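Subject: Re: [gripper-users] right jaw reads open when it's closed

Hi all,

Thanks for the replies on this one, and sorry for going quiet. I wanted to have a real answer before I wrote back. Quoting the earlier message so people who joined the thread late don't have to dig for it:

> We're seeing something odd on our hand-held pair. Every so often the
> right gripper logs its jaws as fully open while they're clamped on an
> object. No error, no dropped packets, the number just jumps to the top
> of the range and sits there. Left one is fine. We run the Ots logger
> with the stock calibration. Has anybody else hit this, and is it the
> encoder or the cable? We'd like to know before we order parts.

So, yes, we've hit it, and in our case it was the cable. I can't promise it's yours too, but the symptoms match so closely that I'd look there before spending money on encoders.

Some background. We record table tasks at the Jemmont site, two grippers, one operator, and the recordings get replayed on an arm later. I was checking a batch of 524 episodes in September and 34 of them had the jump. All on the right side! The replay arm did exactly what it was told, which was open wide in the middle of a carry and drop the thing. The arm cell is fenced and no one was near it, but I still wrote it up as a safety item, because a gripper that lets go when it should be holding is not something I want to shrug off.

My first guess was the encoder magnet slipping, so I swapped the left and right encoders and ran the same tasks again. The fault stayed on the right. Then I swapped the cables and it moved to the left, which made my afternoon.
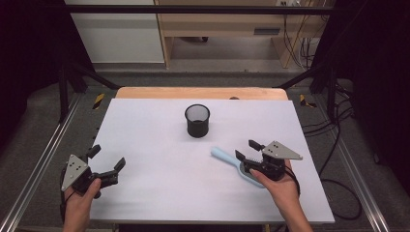
What we hadn't thought about enough was how far the cable has to bend on the reaching tasks. We route both of them down along the wrist, and for most objects that's fine. But look at the right hand with the blue scoop, jaws pointing down at the wide end, and the cable trailing back past the wrist. If I tip the gripper a bit more than that, the pull goes straight into the connector. I could make the reading jump on demand by wiggling it there with the jaws held shut. With the gripper level I got nothing, even after a lot of wiggling (and some muttering).

The connector shell looked perfect from outside. I cut the bad one open and one conductor was broken inside the insulation, right behind the crimp, so it made contact or didn't depending on the angle. Our reader board has a pull-up on that line, so a broken wire comes through as the top of the range, and the top of the range means "open." That's the nasty part for me. A dead sensor should never look like a valid position. I've asked the Waris people if the firmware could flag a pinned value and they're thinking about it. Meanwhile I added a check on our side: the raw value at full open is 700 on our units, and anything over that by more than noise gets the episode thrown out.

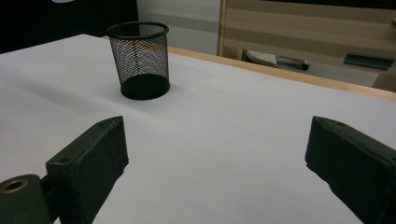

The other thing I changed is the check we do at the start of a session. We used to just open and close each gripper a couple of times and look at the plot, which never put any strain on the cable at all. Now I also compare the jaw reading against the gripper's own camera, and that's been a big help. With the fingers spread as wide as they are there, one at each side of the view and all that white table between them, a high number is the right number. If the plot says the same thing and the fingers are together, stop and get another cable. I do it once with the gripper level and once tipped down hard.

Since the new cables and a loop of slack at the wrist we've recorded 129 episodes with no jumps. I know that's not a huge number, so I'm not declaring victory yet - but the tipped-down check has stayed clean too.

If you try the swap test, move one part at a time, and please post which side the fault ends up on. I'd also love to hear from the Arnden folks, who I think use the softer cable. Does it hold up any better at the crimp?

I can send the check script to anyone who wants it, it's short and pretty ugly.

Cheers from Jemmont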